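How to Oil a Pale Wood Tabletop

I love this job. An hour of easy work in the evening, one night of patience, and a tired table gets its glow back! My own was dull and thirsty by October, so I started on a Monday after dinner and had it back in use the next day.

What you need
Food-safe oil, 100 ml
Fine sandpaper
Three lint-free cotton cloths
A soft brush

Brush off the crumbs and wipe the top with a barely damp cloth. Let it dry fully. Then sand lightly, always along the grain, and stop as soon as the surface feels silky under your palm. Wipe away every bit of dust – a second pass is worth it.

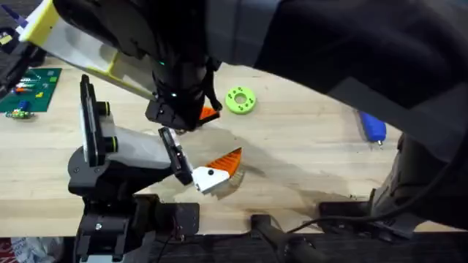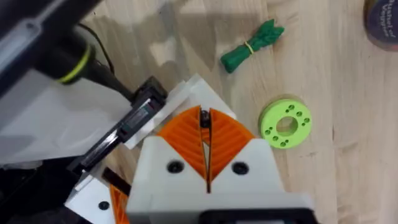

Light wooden tabletop, two views.

Test the oil on the underside first. Pale wood can turn surprisingly golden, and you want to know that before you do the whole thing. My friend Shanti Vishwakarma skipped this and ended up with a honey-colored table (she loves it, luckily).

Now pour a small puddle in the middle and spread it outward in long strokes. Keep the coat thin. Wait 20 minutes, then buff off whatever is still sitting on top, including the edges and corners.

Leave it overnight before a second coat. I use two on the top and one on the edges.

Lay oily cloths flat outdoors to dry before throwing them out. Bunched up, some oils can heat up enough to catch fire.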